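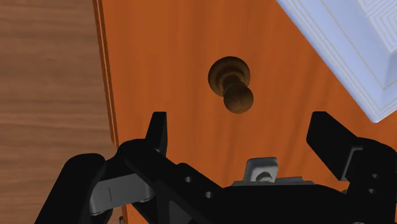

What do you do in a robotics club when there's only one arm and a bunch of people who all want to drive it?

You put most of the work in simulation, and everybody gets the arm on their own laptop.

Okay, club thread! Our task for the November meet is cabinet doors. Open one, let go, back off without smacking anything. I signed us up thinking doors would be the easy category (ha).

Kyung-tae built the sim kitchen and went all in on the wood. The orange door with the dark round knob is the one everyone fights over. I've told him the grain doesn't score points and he keeps adding grain.

Round knobs are mean, by the way. With a bar handle you can come in a little crooked and still hook it. With a ball on a short neck you've got to line both fingers up or you just squeeze it right out of your grip.

Ye-ji's fix is to stop short with the jaws open, check where the knob is, then go in slow. She got 44 door opens out of 600 tries on the first version. Gun-woo changed the approach angle and got 43. He would like it known that his looked smoother.

We're team Trelletton this year (long story, there was a vote, I lost).

Next up: three different knobs, same code, no peeking at the door's position file. Eun-ji is writing that part and has asked us to please quit touching her branch.

If your club has done doors, tell me how you handle the pull. Ours lets go halfway and I'm out of ideas!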